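Little shelf, big feelings

5/26/20

Gemma Rowbotham talked me into the small two-tier one, and I love it!

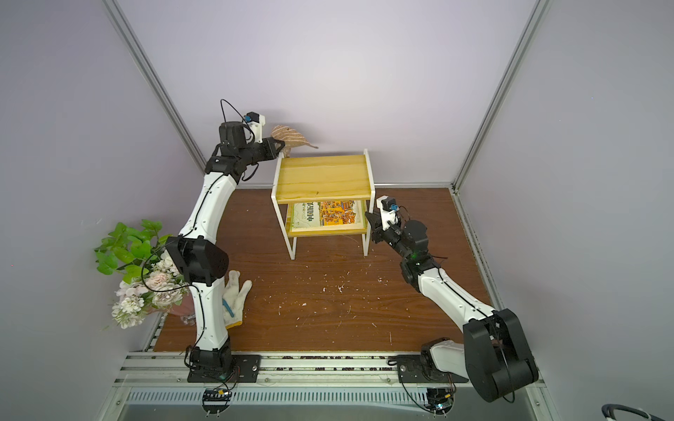
What goes where

Books downstairs, everything else up top (that's the plan, anyway).

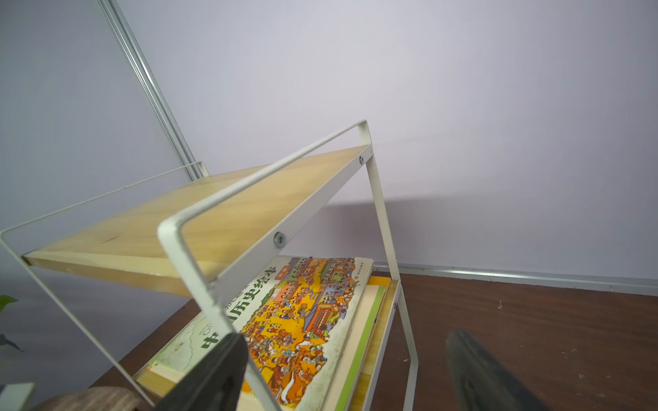
I've been putting off sorting the kids' reading since we moved to Ashworth. The big one with 中国历史绘本 on the cover gets the lower board, it's just too wide for the old crate.

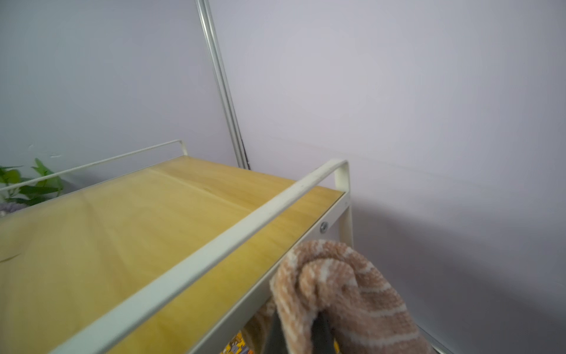

And then there's the question of paint. I want yellow, my sister wants me to leave it alone.

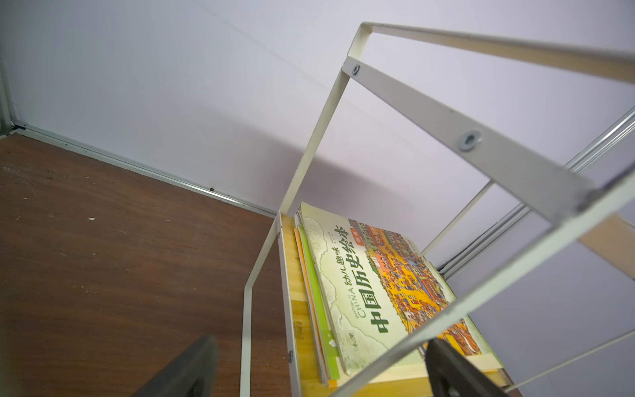 Philomena Essien

Next up, the other 54 books in the hall!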